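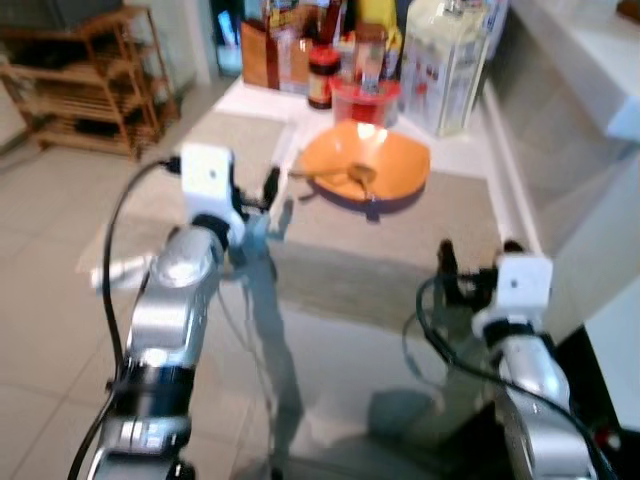
양팔 구성의 헤드 카메라 시점. 베이지색 깔개 위에 나무 숟가락이 담긴 주황색 그릇이 놓여 있다.

양팔 작업대에서 그리퍼 핑거와 손목 카메라를 비교하는 절차

작성: Natália Moreira / 검토: Simão Lobo
2026년 7월 26일
읽는 시간 9분

이 문서는 두 손가락 평행 그리퍼의 핑거를 교체할 때 기존 핑거와 새 핑거를 같은 조건에서 비교하는 방법을 다룬다. 비교 대상은 Stelau 핑거(매끈한 패드)와 Godinho 핑거(줄무늬 패드)이고, 제어기는 Jernora를 사용한다. 다른 핑거를 쓰더라도 순서는 같다. 팔의 원점 보정과 비상 정지 점검은 끝난 것으로 본다.

준비물

- 그리퍼가 장착된 팔 두 대와 제어기
- 헤드 카메라, 손목 카메라
- 비교할 핑거 두 벌과 체결 나사
- 얕은 그릇과 손잡이가 긴 숟가락
- 미끄러지지 않는 깔개
- A4 용지 한 장, 얇은 마스킹 테이프

1. 작업대 높이와 물체 위치 고정

작업대 상판 높이는 바닥에서 820 mm로 맞춘다. 높이가 달라지면 손목 접근각이 바뀌고, 핑거 차이와 자세 차이를 구분할 수 없게 된다. 깔개는 상판 앞쪽 모서리에 맞춰 깔고 네 귀퉁이를 테이프로 고정한다.

깔개 위에 A4 용지를 가로로 놓는다. 긴 변 297 mm가 작업대 앞쪽 모서리와 평행해야 한다. 종이 왼쪽 변에서 148 mm 되는 곳에 점을 찍고, 그 점을 그릇 중심의 기준으로 삼는다. 종이를 치운 뒤에도 위치를 찾을 수 있도록 깔개에 작은 테이프 표시를 남긴다. 표시는 그릇 바닥에 가려지는 크기로 한다.

숟가락은 손잡이가 그릇 테두리 밖으로 나오게 걸친다. 손잡이 방향은 비교가 끝날 때까지 바꾸지 않는다. 뒤쪽의 병과 봉투류는 치우지 않아도 되지만, 옮기지는 말아야 한다. 배경이 달라지면 영상 기반 정책의 결과도 달라진다.

2. 핑거 장착

그리퍼 전원을 내리고 핑거를 손으로 벌린 상태에서 나사를 푼다. 핑거는 좌우 한 쌍을 함께 교체한다. 한쪽만 바꾸면 패드 두께가 달라 파지 중심이 옆으로 밀린다.

새 핑거를 끼운 다음에는 나사를 번갈아 조금씩 조인다. 한쪽을 끝까지 조이고 다른 쪽을 조이면 핑거 끝이 벌어지는 경우가 있다. 체결 후 천천히 닫아 보고 끝부분 사이에 틈이 남는지 확인한다. 틈이 보이면 다시 푼다. 힘 한계를 올려서 틈을 없애는 방식은 쓰지 않는다.

케이블은 손목 모듈 위쪽에서 팔을 따라 여유 있게 내려오도록 정리한다. 손목 회전축을 양 끝까지 한 번씩 돌려 보고, 당겨지는 지점이 있으면 고정 위치를 옮긴다.

3. 제어기 영점과 열림 폭

Jernora 설정 화면에서 그리퍼 영점을 다시 잡는다. 핑거를 교체한 뒤 이전 영점을 그대로 쓰면 닫힘 위치가 어긋난다. 순서는 다음과 같다.

가. 그리퍼를 끝까지 연다.
나. 저속으로 닫아 패드가 맞닿는 위치를 읽는다.
다. 그 위치를 영점으로 저장한다.
라. 다시 열고 닫아 같은 값이 나오는지 본다.

열림 폭은 제어기 눈금 100을 완전 열림으로 둔다. 두 핑거 모두 이 값에서 출발해야 닫힘 시간이 비교된다. Stelau 핑거는 패드가 얇아 실제 간격이 조금 더 넓다. 이 차이는 보정하지 않고 기록지 비고란에 적는다.

4. 손목 카메라 화각 점검

손목 카메라는 핑거 끝이 양쪽 모두 화면에 들어오도록 고정한다. 끝이 보이지 않으면 파지 직전의 정렬 오차를 영상에서 판단할 수 없다. 반대로 핑거가 화면을 너무 많이 차지하면 물체가 가려진다. 렌즈 각도를 조정할 때는 그리퍼를 열린 상태와 닫힌 상태에서 한 번씩 확인한다.

가까운 물체의 초점도 본다. 고정 초점 카메라에서는 핑거 근처의 물체와 작업대 뒤쪽 물체가 동시에 선명할 수 없다. 파지 거리를 우선한다. 노출은 수동으로 두고 값을 기록한다. 자동 노출을 켜 두면 밝은 상판에 접근할 때마다 화면 밝기가 달라진다. 광택 있는 핑거에는 조명이 길게 맺히므로, 반사가 핑거 윤곽을 지우면 조명 각도를 먼저 바꾼다.
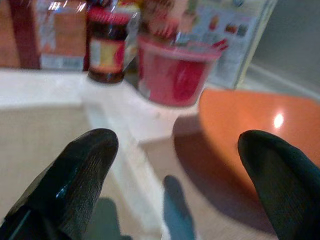 팔이 움직이는 동안 손목 영상의 배경이 번지면 노출 시간을 줄여야 하는가?

먼저 팔의 접근 속도를 낮추고, 그래도 번짐이 남으면 노출 시간을 줄인다. 노출 시간을 먼저 줄이면 화면이 어두워져 게인을 올리게 되고, 잡음 때문에 핑거 윤곽을 찾기가 더 어려워진다. 속도를 바꿨다면 두 핑거의 시험을 모두 같은 속도로 다시 한다.

5. 비교 시험

시험 동작은 두 가지다. 첫째는 숟가락 손잡이를 집어 그릇 밖으로 들어내는 동작, 둘째는 그릇 테두리를 집어 옆으로 옮기는 동작이다. 손잡이는 가늘어 패드의 접촉 면적을 보기에 좋고, 테두리는 곡면이어서 핑거 끝의 형상 차이가 드러난다.

동작마다 다음 순서를 지킨다.

가. 물체를 표시 위치에 놓고 헤드 카메라 영상으로 확인한다.
나. 팔을 대기 자세로 보낸다.
다. 기록을 시작한 뒤 접근 명령을 보낸다.
라. 파지 후 들어 올린 자세에서 잠시 멈춘다.
마. 물체를 내려놓고 기록을 끝낸다.

멈춤 구간은 생략하지 않는다. 미끄러짐은 들어 올리는 순간보다 정지 중에 나타나는 일이 많다. 시험은 한 팔씩 진행하고, 쉬는 팔은 대기 자세에 둔다. 쉬는 팔의 그림자가 물체 위에 걸리면 대기 자세를 수정한 다음 처음부터 다시 한다.

핑거를 바꾸는 순서도 섞는 편이 좋다. 한 핑거의 시험을 전부 끝내고 다른 핑거로 넘어가면 모터 온도와 주변 조명의 변화가 한쪽 결과에만 들어간다. Wahyudi Rahman의 February 기록이 이 문제로 폐기되었다.

6. 결과 기록

결과는 성공과 실패로만 나누지 않는다. 다음 구분을 사용한다.

- 정상 파지
- 파지 후 회전 (물체는 유지됨)
- 파지 후 미끄러짐
- 접근 중 접촉으로 물체가 밀림
- 파지 실패

숟가락에서는 회전과 미끄러짐을 혼동하기 쉽다. 손목 영상에서 손잡이가 핑거 축에 대해 기울면 회전, 축 방향으로 이동하면 미끄러짐으로 적는다. 판정이 어려우면 헤드 카메라 영상을 같은 시각에 맞춰 함께 본다. 두 영상의 시각이 맞지 않으면 해당 시행은 제외한다.

7. 자주 나오는 문제

한쪽 핑거만 물체에 먼저 닿는다.
접근 경로의 중심이 어긋난 경우다. 도구 중심점 값을 핑거 모델에 맞게 바꿨는지 확인한다. Dirulard 어댑터를 끼운 손목은 오프셋 항목이 따로 있다.

닫힘 명령 후 전류가 계속 오른다.
영점이 맞닿는 위치보다 안쪽으로 잡혀 있다. 3번 절차를 반복한다.

줄무늬 패드에서 손잡이가 조금씩 돌아간다.
손잡이가 홈과 나란히 물렸을 가능성이 있다. 손목을 돌려 접촉 방향을 바꾸고, 바꾼 각도를 두 핑거에 똑같이 적용한다.

그릇을 들 때 바닥이 깔개에 걸린다.
깔개 고정 테이프가 떨어졌는지 본다. 깔개가 그릇과 함께 움직인 시행은 결과에 넣지 않는다.

변경 내역: 노출 설정 항목 추가, 판정 구분에서 "기타" 삭제 (Edit Balogh)

문의: 작업대 담당 Lourenço Vieira | © 2026 Dirulard | 맨 위로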